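Grastimlow
Typed-up shopping lists, one line per item

What it is

Grastimlow is a collection of shopping lists. People wrote them on envelopes, on the backs of receipts, in phone notes, on the little pad stuck to the fridge, and I typed them up, one row for each thing on the list. There are 3646 rows in the current version. I've been picking away at it for longer than I'd like to admit and I still enjoy it, mostly for the spelling.

It started with a much smaller question. I wanted to know whether people write their lists in the order they walk through the store. My mother does (produce, bread, dairy, and then whatever she forgot, squeezed in sideways), and I thought everyone did. They don't! Plenty of people write in the order they remember things, which usually means the thing they ran out of this morning goes at the top in big letters and everything else follows along behind.

So if you're interested in how ordinary people jot down food and household stuff, in whatever shorthand they use at home, this may be useful to you. If you want prices, or what was bought in the end, you want a different dataset. I only have the lists.

What's in the folder

lists.csv – one row per list, with where it came from and what it was written on
items.csv – one row per item, the main file
notes.txt – my running notes, messy, but the answer to most "why is this row like that" questions is in there

That's the lot, 3 files. I used to ship a spreadsheet version as well and stopped when it kept turning "1/2" into a date.

Columns in items.csv

list_id: matches the id in lists.csv
position: where the item comes on the list, counting from the top
raw: exactly what was written, misspellings included
clean: my best reading of it, lower case, singular
quantity: a number if there was one, otherwise blank
unit: bag, can, bunch, pound and so on, blank if none was given
brand_flag: y if the writer named a brand, n if not
section: which part of the store I'd look for it in
crossed_out: y or n, see below, this one is trouble
who_for: blank most of the time, filled in when the writer said ("cookies for Grandpa")
remark: anything the writer added, like "the good kind" or "NOT the one from last time"

I'm fond of the remark column. "The good kind" shows up on lists from people who have never met, and none of them ever say which kind that is.

Where the lists came from

I asked friends, then friends of friends, then I put a card up at Kallio, the little grocery I go to, and they let me leave a shoebox by the door with a slot cut in the lid. In the end 37 households gave me at least one list. A few gave me a great stack. One household (id H22) has its own habits all over the data, so if you're working out averages, please look at what happens when you leave them out. They buy a lot of canned pears.

I also got some anonymous ones through the shoebox, and those have "box" in the household column. I can't tell you whether they're from one person or lots of people. I thought I recognized a couple of hands in there but I haven't tried to match them up, and I'd rather you didn't either.

Siiri Pitkänen joined in when it got too big for me. She read back every row against the paper, found an embarrassing number of my typos, and argued with me for most of November over whether "toms" should go under clean as "tomato" or stay as it is. She won, it's "tomato".

How I typed them up

I spread the lists out on a table, put them in whatever order they'd been handed over, and typed straight into Bunder, a small script Siiri wrote that asks for one item at a time and won't let you skip the position number. It's plain and a bit bossy and I wouldn't go back to doing it by hand.

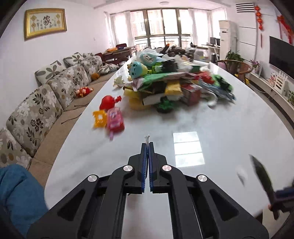
Things I couldn't read got a question mark in clean and my closest guess at the letters in raw. Siiri then had a go without seeing my guess. If we came up with the same word, it went in. If we didn't, the question mark stayed, and I think that's fairer than one of us winning by being stubborn.

Doodles aren't recorded, sorry. There were some lovely ones. If a list had a phone number, an address or anything about somebody's health on it, that line was left out and the position numbers close up over the gap. A prescription pick-up counts as health, so you'll find no pharmacy errands in here at all, even though they were on a fair few of the lists.

Sections

The section column uses 14 store sections. They come from walking around Kallio with a notebook, so they're the way that store is laid out and may not suit yours. Eggs are next to the baking things there, which I know drives some people up the wall. If you'd like your own sections, drop mine and map from clean. That's what I'd do.

Snacks were the hardest to pin down. People almost never write "snacks". They write "chips", or "something for the drive", or "those wafers", or the name of a brand spelled three different ways down the same sheet. For anything where the word on the list was a nickname, I asked the household if I could and put their answer in notes.txt. If I couldn't ask, section says "snack or sweet" and I left it there.
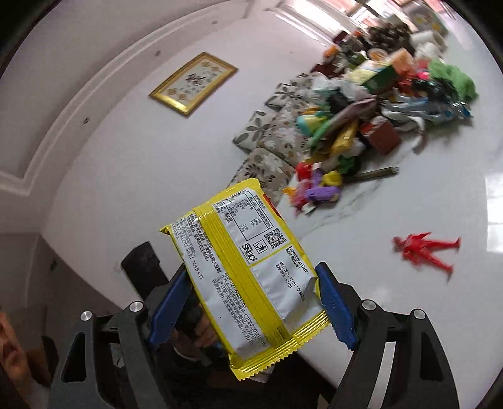 Back of a yellow snack packet, with the nutrition table, QR code and date text.

Same problem with drinks, only less so. "Fizzy" is one household's word for seltzer and another household's word for anything in a can. I kept raw as written, and clean says "fizzy drink" for both, and if you care about the difference you'll have to go by household.

Crossed-out items

Okay, this one. Some people cross things off as they put them in the cart. Some cross things out when they change their minds at home. On paper the two look the same to me. I mark crossed_out as y whenever there's a line through it and make no claim at all about what the line meant. Please don't use this column as "bought". I've had two emails from people doing exactly that and I felt bad writing back to both of them.

Phone lists are worse. Most apps hide ticked items, and when somebody copied their list and sent it to me, the ticked ones could be missing altogether. lists.csv has a column called source (paper, phone, box) so you can set the phone ones aside.

Known problems

Dates are patchy. Hardly anyone dates a shopping list. I have the month when the person told me and nothing otherwise.

All the lists are in English or mostly in English. Where a word was in another language, raw has it as written and clean has the English, if somebody could tell me what it meant.

Household size is what people told me, and "it depends on the weekend" was a popular answer. I put the smaller number.

The quantity column has a few silly values in it. One list says 100 lemons. I asked. It was for a school thing and they did want a hundred lemons, so it stays.

"Stuff for Sat" style lines, with no item in them, are kept in raw with clean blank. Siiri would like to drop them and I wouldn't. For now they're in.

Around a dozen lists are torn, and the position numbers on those start from the first line I could see. The torn column in lists.csv tells you which ones.

Earlier versions

The very first release was just my family and two neighbors, so please don't use it for anything. The second had the Useck lists in it, a batch typed up by another small project of that name, and I took them out again after it became clear they'd tidied the spelling before sending them over. Nothing wrong with that for what they were doing! It just made a mess of the raw column, and raw is the part people seem to want. If your copy has ids starting with U, it's the old one, and you should fetch the new one.

Using it

Go ahead. Teaching, tinkering, a class project on messy text, a chart for your own wall, all fine. Please don't try to work out who wrote what, and please don't try to guess anything about somebody's health or money from their groceries. The people who gave me lists were told it would be used for looking at how lists are written, and I'd like that to stay true.

If you publish something, a mention of Grastimlow with the version would be nice. I like seeing what people do with it. The best so far was a teacher who had her students write a list from memory and then compare their order with the ones in here, and she sent me the whole pile of results in an envelope. They're not in the data yet. I need to ask the parents first.

Fixing things

If you spot a typo, send me the list_id and the position and what you think it should say. Don't send a whole corrected file, please, I can't easily tell what changed. I go through corrections in the evening when the house is quiet, so it might be a while before you hear back. Spelling mistakes in raw are almost always the writer's own and they're staying put, brocoli and all.

New lists are welcome too, paper or phone. Take off anything private before you send it and let me know what it was written on.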